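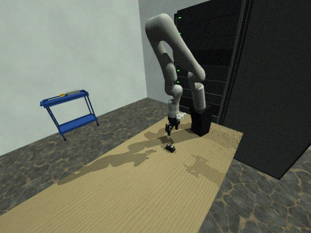
Bradorthorpe library to close for six weeks for heating work

The public library in Bradorthorpe will close in April while its boiler and radiators are replaced, the town said. The building is expected to reopen after six weeks.

Borrowers can take out up to 20 items before the closure, and nothing will come due until the doors open again. The book drop on Skov Street will be locked for the whole period. Holds can be picked up at the Stumerell branch, which will stay open until 7 p.m. on weekdays.

The main library has 3,839 active cardholders and lent 1,177 children's books last month, according to head librarian Dagný Riis. She said story time will move to the Stumerell branch, with space for fewer families than usual.

"Parents should call ahead — the room there is small," Riis said.

The old boiler failed twice over the winter, and the reading room was shut for four days the second time. Grímur Hallgrímsson, who manages the town's buildings, said the new system will also heat the basement archive, where 551 boxes of local records are kept. The boxes will stay in place during the work.

Public computers will not be available at either site until the main library reopens.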